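Went to the Goneck open day so you don't have to. Thread.

Goneck, for those of you with hobbies, makes the software that tells robot arms how to sort things. The open day was in an office park. Free parking, a banner, a bowl of mints. I had four mints.

Badge pickup took longer than the keynote. My badge said PRENDERGAST ISLA in that order, so I spent the morning being addressed as Ms. Isla by people in matching fleece vests.

The keynote was given by a man who used the word "journey" for a warehouse. Slide 9 was a photo of a sunrise. I do not know what the sunrise was for. The man next to me wrote it down.

They did have one real number. Before anybody lets the arm near a customer's actual stuff, it has to get through 3596 practice runs in simulation. I asked why 3596. The answer was "that's what was in the contract." Best answer of the day and I mean that.

The project is called Prodau. The simulator it runs in is called Slaoui. The scheduling thing on top is called Jonov. I asked who picks the names and three people looked at the carpet.

So, the demo. If you came hoping to see a large machine throw things, you were in the wrong building. We sat in folding chairs and watched a simulated arm on a big screen think about some cases.

I want to be fair, though. I came in snippy and I got kind of absorbed. You watch the thing hang over a table and you start leaning in your chair, like that's going to help it.

The presenter kept stopping to explain lighting. They change the lighting a lot, apparently, so the arm doesn't learn that a shadow is an object. I have walked around a shadow in a parking garage, so no judgment from me.

They also let someone put a clock on the wall of the simulated room. Of everything I saw that day, this is what I've told the most people about.

Two from the demo, same setup:

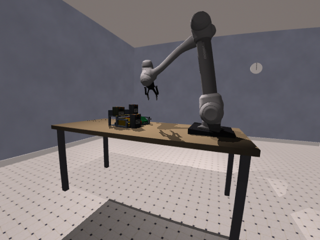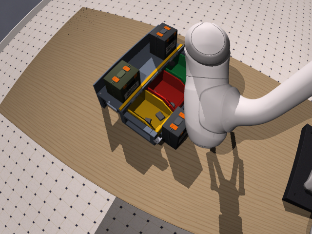 Rangi Bolger replied that I was too easy on them. Simulated practice is fine, he says, but an open day with no real arm in the building is a movie screening with parking, and he'd want to see the same job done with actual cases before he got absorbed in anything.

Fair point. I did ask. The hardware day is in July, sign-up is capped at 500, and there's a form. The form wants my shoe size. I assume steel toes, but given the names these people pick I'm not ruling anything out.

Anyway, I signed up. I left the shoe size blank and it wouldn't let me submit, so now a robotics company knows I'm a 9.

Also the mints were very good. Credit where due.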